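Cable Slack Behind Two-Arm Robot Fault, Bemville Lab Finds

A tabletop robot project in Bemville has tracked down the fault that kept freezing one of its arms in the middle of block-handling runs, and the fix is wonderfully simple. 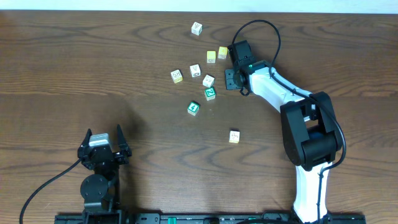
What went wrong

The Skellico project teaches pairs of small robot arms to pick up lettered and numbered cubes and put them in order. It's slow, fiddly, fascinating work, and this spring it was going very well — until the right arm began stopping dead partway through a reach. The gripper would hold its last position for a few seconds, then drop its torque without warning. On 2 of those occasions the arm sagged onto the table and pushed cubes out of place. No one was hurt, but the team halted all two-arm work the same afternoon.

The first suspect was software. Engineers went back through the logs of 872 runs and found that the stops had nothing to do with the program being used or the cube being picked. They came almost entirely at one pose, with the arm stretched toward the far side of the table and the wrist turned inward.

That was the clue they needed! In that pose the cable to the gripper pulled tight against its plug, and a connector pin that had worked a little loose would lose contact for a split second. The controller read the gap as a dead motor and shut the joint down, exactly as it was designed to do.

The repair

The team fitted a new connector, gave the cable a longer loop at the gripper end and added a clamp to take the strain off the plug. They also changed the way the controller reacts. When it loses touch with a motor, the neighboring joints now lower the arm gently to a rest position, so a bad contact can't turn into a falling arm.

To test the repair, they ran the troublesome reach 200 times in a row with the wrist turning through its full range. The arm didn't stop once. A second set of trials, with a tester tugging on the cable by hand while the power was limited, also came out clean.

Checks at other sites

The Brirnport workshop, which runs 3 setups built from the same plans, has been asked to inspect its gripper connectors before using both arms together. Ventura, the project's control software, will get the gentle-lowering feature in its May update, along with a warning that appears when a motor drops out for even an instant.

Two-arm runs in Bemville have already started again, and the block-ordering trials pick up with the set that was cut short.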